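Turnby Legal Clinic: Police Complaints and Civil Claims Program
Progress report to Arkine, period ending September
Prepared by Loretta Zamora

Intake

The clinic opened 346 files in the period. Most concern injuries alleged during arrest or crowd dispersal. Three have been filed as civil claims and the remainder are under assessment or closed with advice. Limitation dates are now recorded at first interview and checked by a second lawyer.

Disclosure

Body-worn video arrived late in two of the filed claims. Botond Mészáros has applied for orders in both. In the Grukineck matter the defendant produced 900 pages, many of them duplicates, and indexing is unfinished. 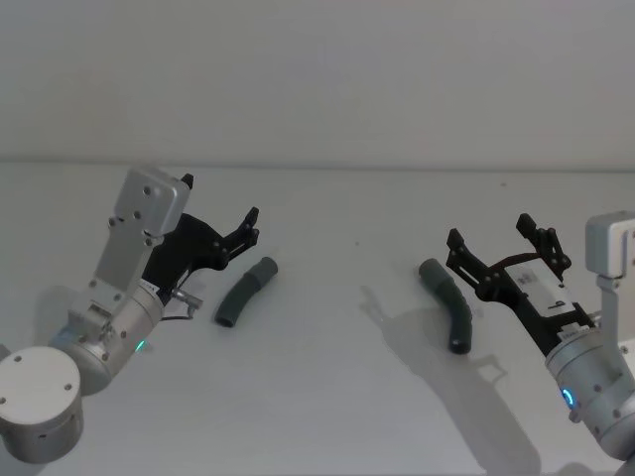
Expert evidence

Győző Takács has delivered his report on baton injuries. A second report, on crowd control practice, is delayed while the fee estimate is revised. We ask that the unspent travel allocation be moved to this line.

Next period

Mediation in the Somogyi claim, completion of the Grukineck index, and a decision on whether to join the two dispersal claims. Staffing is unchanged.

Comments

Fikri Kwok: Does the intake figure include phone advice, or opened files only?

Loretta Zamora: Opened files only. Phone advice is logged separately.

Ákos Kerekes: Please send the revised fee estimate before we consider the transfer.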